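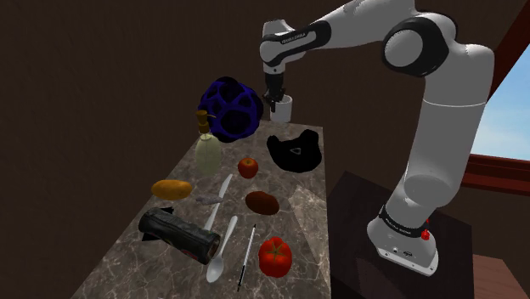
# Ninel: frequently asked questions

## What is Ninel?

Ninel is a method for testing pick-and-place policies in simulation. It takes a trained policy, runs it on a set of cluttered countertops, and reports where in the task the policy fails. It was developed in the Grønli group and is maintained by Stellan Engström. The scenes it runs on are a separate release called Plidinard.

## What does Plidinard contain?

Plidinard has 827 countertop layouts. Each one has a single Franka Emika arm with a two-finger gripper, a marble counter, and a mix of food items and household things such as potatoes, apples, bottles, and a lattice ball. Object poses are sampled and then left to settle under physics before the layout is saved. Layouts where something falls to the floor while settling are thrown out.

## Why so much clutter?

Most policies we tried did well on a bare counter, and the scores were too close together to tell them apart. Clutter spreads the scores out. It also brings in a type of error that a clean scene hides, where the grasp is fine and the arm then carries the object too low over its neighbors.

## How is an episode scored?

We don't use one pass/fail number. An episode is split into seven stages: approach, contact, grasp, lift, carry, lower, and release. Ninel logs the last stage completed and the reason the next one was not.

The carry stage gets the most questions. A held object has its own shape, and the policy has to allow for it. A mug gripped by the rim hangs below the fingers, so the lowest point of the moving system is the bottom of the mug.
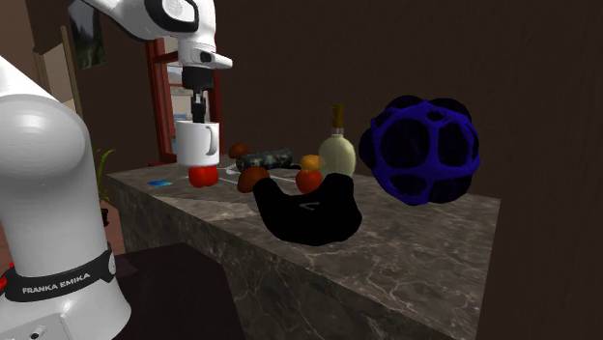

For that reason Ninel measures clearance from the held object to everything else on the counter at every simulation step. The smallest clearance in the episode is saved along with the pair of objects involved. Touching another object is logged as a contact. It ends the episode only if the other object moves farther than the limit set in the config file.

## What is the main result?

Policies that look equal on success rate can be quite different on clearance. In our runs, the 2 policies with the highest success rates swapped places once contacts with other objects counted as failures. Most of those contacts came in the carry and lower stages. Very few came during approach, where we had expected to find them.

We have not shown that the clearance score predicts results on a real arm. That comparison is planned but not finished.

## How many episodes do I need to run?

We run 100 episodes per policy for a quick check and the full set of layouts for anything we report. The quick check is good enough to catch a broken checkpoint. Please don't publish numbers from it.

## Can I use a different arm or gripper?

Yes, if you have a model of it that loads in Geststead, our simulation package. You will need to set the base position again. In the default layouts the base sits on a pedestal beside the counter, and an arm with a shorter reach will not get to objects at the far end. Scores from different arms should be listed separately.

## Does the policy get to see object poses?

Not by default. It gets rendered camera images and the joint state. The scorer uses the true poses, and the two parts run as separate processes. There is a flag that passes poses to the policy for debugging. Results made with that flag on are marked in the log and can't be merged with the others.

## My policy fails every layout at the lift stage. What should I check?

Check the gripper command first. Ninel expects a target width, and some training code outputs open/close as zero or one. After that, check the control rate. A policy trained at one rate and run at another often closes its fingers late.

## Are soft objects really soft?

No. Crumpled items are rigid meshes with a fixed shape. A policy that relies on fabric giving way will score lower here than it should, and we list this as a known limit.

## Who do I contact about a bug?

Open an issue in the Ninel repository with the layout number, the random seed, and the episode log. Questions about adding new objects to Plidinard go to Stellan Engström. The next set of layouts is due in June, and object requests for it are still open.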